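About Toreo

We're Toreo, a small team that teaches robots everyday jobs by doing those jobs ourselves, by hand, over and over, until a robot can pick up the habit. We started in April with two borrowed desks and one pair of hand-held grippers that Daniyal Minhas had put together in his kitchen. There are 14 of us now, and we still argue happily over the best way to pick up a sock!

What we do

Most homes are full of things that no factory robot was ever asked to touch - soft things, crinkly things, things that slide when you look at them. So we work in ordinary rooms, at ordinary tables, with whatever people really keep there. One of our demonstrators holds the grippers, reaches for an item, closes the fingers and moves it, while a camera on the tool records what the fingers are up to. A tube of hand cream, a parcel, a plastic bag: each one needs its own kind of touch, and you learn that very fast once your own fingers aren't allowed to help. 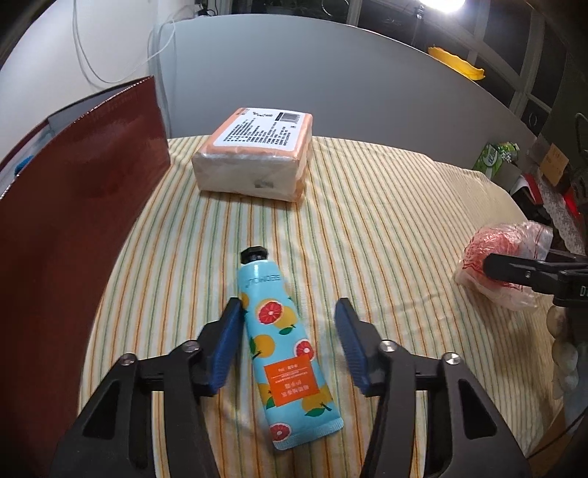
Razia Gilani runs our demonstrator training, and she came to it from teaching pottery, so she cares a lot about wrists. New people spend their first 28 sessions with her before they record anything we keep. She has them slow down, come in low, and let the pads meet the object before they squeeze. It sounds fussy (it is fussy), but the recordings get so much smoother, and the robots that learn from them stop snatching at everything.

Our projects

Drukia is our tidying project and the one most visitors ask about. It covers sorting and packing small household goods, and it has 104 separate tasks on its list so far, 55 of them recorded to a standard Razia is pleased with. Boxes are the part we love most. The walls get in the way, things hide under other things, and a cloth never lands the same way twice.
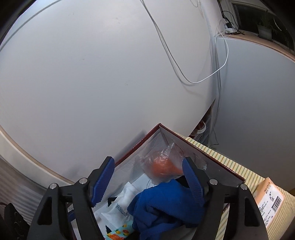

Both fingers open over a box of mixed household items, blue cloth in front.

Naqvi is newer. It uses remote control instead of hand-held tools, so the person steering sits in one room and the arms do the work in another. We run the two methods side by side and compare notes every week, usually over too much tea.

Come and see us

Our next open afternoon is 25th June at the Lulley workshop. You can try the grippers yourself, and there's a practice table set up for children too. Bring something awkward from your kitchen drawer - we'd love to have a go at it.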